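Dritthorpe Short Course in Robot Teaching
Handout 8: Hand-held demonstration on soft surfaces
Revised 17 Aug 2021

Teleoperation and hand-held demonstration record the same thing in the end: a path for the gripper and an opening width at each time step. They differ in what the operator feels. With a hand-held tool the contact force reaches the hand directly, and grasps on bedding or clothing tend to be less hesitant.
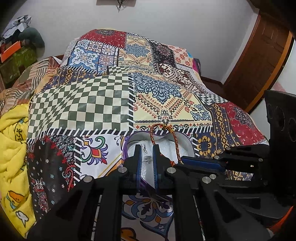

8.1 Closing on an object

The two blue pads should meet opposite sides of the object before any lift begins. On a quilt the support gives way under load, so the height of the grasp can't be taken from a fixed table plane. Cords need care -- a loop lying over the object may move with it, and the policy will learn that motion too.

Hold the closed position for 10 frames before moving. The Dallham exercise set uses the same rule.

8.2 Approach

Start with the jaws open and keep the target between the fingers on the way in. Transparent objects are harder to localize, and patterned cloth behind them adds false edges. Record 17 approaches per object, varying the start height.

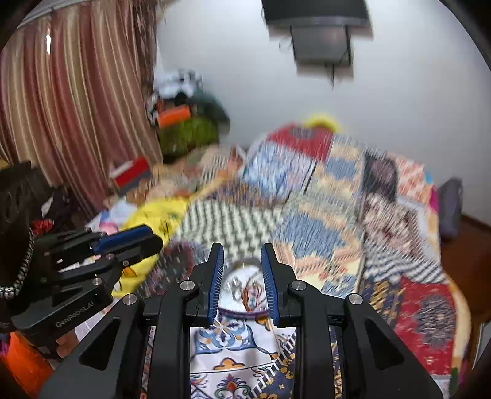

Fig. 2. Jaws open, clear glass object on patterned fabric between the fingers.

Reading for the next session: Mulder notes, section 2.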